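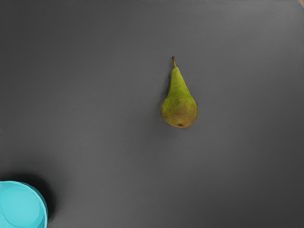

Perception and planning: what changed in the Multulach stack

Category: Engineering notes / Manipulation software

Search this newsletter Go

The tabletop release of Multulach went out in June, and most of the work in it sits between the overhead view and the motion planner. Pick-and-place in simulation with one pear and one turquoise bowl is still the smallest task we keep in the test suite. It has only one object to move and one place to put it, so when a run goes wrong the fault can usually be traced to a single stage.

Pose estimation

The old estimator fitted an ellipse to the segmented mask and took the long axis as the grasp reference. For boxes and cans that was adequate. For a pear it gave the correct line but left the direction along it undecided, and the planner would then place the fingers over the neck on some runs and over the body on others. Grasps over the neck closed on too little material and the fruit turned in the fingers during the lift.

The new estimator splits the mask into slices along the long axis and compares their widths. The wide end is taken as the body, and the grasp centre is moved towards it by a fixed share of the length. The stem is removed from the mask first, by eroding it and growing it back. If this step is skipped, the stem lengthens the axis and pulls the centre towards the narrow end. The erosion radius is now a parameter, stem_radius, and is set per object class.

Colour is no longer used to find the outline. The pear texture runs from yellow-green at the neck to russet brown on the body, and the earlier colour threshold tended to return the green part alone. Segmentation now works from depth with the colour channels as a second opinion. On a matte grey table the depth step at the edge of the fruit is clear enough for this to work without tuning.

Shadows

The renderer casts a dark shadow close around the outside of the bowl and a much fainter one beside the pear. Both caused trouble in the previous release. The bowl shadow was merged with the rim, which made the fitted circle too large and moved its centre. The fix is to reject any candidate edge that has no matching step in depth. Teams working with colour cameras only will not get this benefit and should keep the old circle fit, which is still available under the legacy flag.

Partly visible containers

Bowls that run past the border of the view used to be dropped from the scene graph. The planner then reported that there was no valid target, which was a misleading message for an object in plain sight of the camera. Containers are now kept as long as enough of the rim can be seen to fit an arc. The minimum is 50 rim points after filtering. The fitted centre may lie near the border or outside it, and each estimate carries an uncertainty that grows as the visible arc gets shorter.

The planner uses that uncertainty in two ways. The release point is moved towards the part of the bowl that has been observed, and the release height is raised so the fingers clear the rim on the unobserved side. If the uncertainty is above the limit in the task file, the arm asks for a second view before it commits to a place pose – this costs one extra motion and can be turned off.

Planner

Approach poses are now sampled in a fixed order instead of at random. The first 14 candidates are spread evenly in yaw about the vertical, starting at right angles to the long axis of the object. Random sampling begins only if all of these fail the collision check. On the pear task the fallback is seldom reached. The main gain is that two runs from the same starting state give the same plan, and a log can be replayed without storing the random seed.

Collision checking against the table has been changed as well. The table was modelled as an infinite plane. It is now a finite slab with its true corners, which matters for transfers that pass close to an edge. Task files that relied on the infinite plane will still load, with a warning.

Test results

The regression set holds 817 start states for the pear and bowl task. Each one varies the position and yaw of the fruit and the position of the bowl, including positions where the bowl is partly outside the view. We do not publish a single success rate for the set, as the result depends heavily on the gripper model chosen. The failures that remain fall mainly into two groups: the fruit rolling on first contact, and release on the rim when only a short arc was visible. The first is a control problem and will be handled in the contact controller. The second should improve once the second view is on by default.

Planning time is capped at 500 milliseconds per request. Requests that reach the cap now return the best partial plan with a status code. The calling process decides what to do with it.

Tooling

The Stendell log viewer reads the new scene graph format from this release onwards. Rim points, fitted arcs and the slice widths used for pose estimation can each be shown as a layer over the camera view. Older logs open in read-only mode. The Drirport bridge needs a rebuild, because the message for containers has gained a field for the uncertainty. Mixing an old bridge with a new planner fails at start-up – the version check is strict and there is no override.

The nightly build has moved to the Lagos machines. Results appear in the usual place, but the file names now begin with the branch and not the build number, so scripts that sort by name will need a small change.

Known issues

The slice method gives no useful direction for objects of near-constant width, and for these the estimator falls back to the ellipse. Nested containers are still reported as one. The stem filter will also remove thin handles if stem_radius is set too high, so spoons and similar objects should have it set to zero in the class file.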